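What I Brought Home From the Robot Open Day (Kitchen and Workshop Tips)

September 2022

Every so often I go to something that has nothing to do with housekeeping and come home with a pocket full of notes for this page, and that is just what happened at the Hedegaard open day in Vernholm. I went along mostly for the free coffee, I will admit. They build and program robot arms that handle small household things (cups, spoons, jar lids, folded cloths), and for one Saturday they let the public wander through and ask as many questions as we liked. I asked plenty!

Now, I don't expect anybody reading this to go out and buy a robot arm. But these people spend all day thinking about how to pick things up without dropping, crushing or scratching them, and if you have ever chased a wet pickle jar across the counter, you will understand why I stood there so long.

Get a grip on stubborn lids

The first thing I wanted to know was how a machine holds on to something slick. The answer was ridges, and plenty of them, set close together. A smooth finger slides on a smooth jar, and squeezing harder only helps so much. One of the demonstrators let me run my thumb over a spare pad and it felt a lot like corduroy.

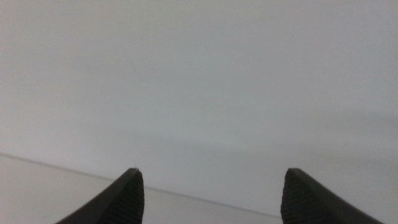

Open wide and ready to grip. Look at the fine grooves on the inside of each fingertip.

So I went home and went through my drawers for anything with fine ribbing. A piece of ribbed rubber shelf liner, cut to the size of a playing card, opens every jar in my pantry now. I keep one piece by the stove and another in the workshop for glue bottles and paint cans. Wash it with dish soap once a week, and rinse it well, because a greasy grip pad is worse than none. If yours has gone shiny and hard, throw it out and cut a fresh one.

The same goes for tongs. If you are choosing between a pair with smooth ends and a pair with ridges, take the ridged ones for corn, potatoes and anything with a skin, and save the smooth ones for fish and soft cake, which mark easily.

Start with a clear spot

At every station the demonstrators cleared the work area before they started a new task, and they were quite fussy about it. I watched one of them move a single teaspoon out of the way before she would let the arm begin. I'm the sort who chops onions in a space the size of a paperback with the mail on one side and the toaster on the other, so this hit home.

My new habit is to clear the counter all the way back to the wall before I cook. It takes a minute. Put the mail in a basket, push the toaster to the end, wipe once with a damp cloth and once with a dry one. A pale counter shows every crumb, and while I used to grumble about that, I've come around to it. In the workshop I have laid a sheet of white board over one end of the bench, and dropped screws are so much easier to find.

Soft light beats bright light

I had a nice long talk about lamps with the man running the cup-stacking demonstration. Strong light from one side throws hard shadows, and a camera can be fooled by a shadow as easily as I can at six in the morning. He liked his light spread out and even. If your kitchen has one bare bulb in the middle of the ceiling, you are always working in the shadow of your own head. Try a stick-on light strip under the cabinets, toward the front edge, or bounce a clip lamp off a white wall. I did the second one over my sewing table and it cost me nothing, as the lamp was already in the closet.

Open wider than you think you need to

This may be my favorite. The arms come at an object with the fingers well apart and close only when they are on both sides of it. I have knocked over more spice bottles than I care to say by reaching in with my hand half closed. Try it the robot way in a crowded cabinet. It feels silly, and it works on wine glasses too.

Practice runs

One board on the wall said the folding arm had done 2000 practice folds since March, 59 of them that very morning, and it still made a mess of a dish towel while I was watching. I found that very comforting. If your fitted sheets come out in a lump, you have simply not done enough of them.

A little something on cleaning

For wiping down the pads they used a product called Brasine, which I had never come across and have not tried at home. For ridged tool handles and rubber grips I still use 8 drops of dish soap in a bowl of warm water and an old toothbrush, scrubbing along the grooves first and then across. Stand them up to dry overnight. Never put rubber grips on the radiator, as I have done, and regretted.

The next open day will be at their Pravulau workshop, with room for 200 visitors. Wear comfortable shoes, and bring a pencil, for they ran out.

Related tips
Six uses for leftover shelf liner
Sorting screws without losing your temper
How to clean a wooden salad bowl
Under-cabinet lighting for renters
Folding a fitted sheet, one more time

Contact us | Copyright 2022, all rights reserved | Back to top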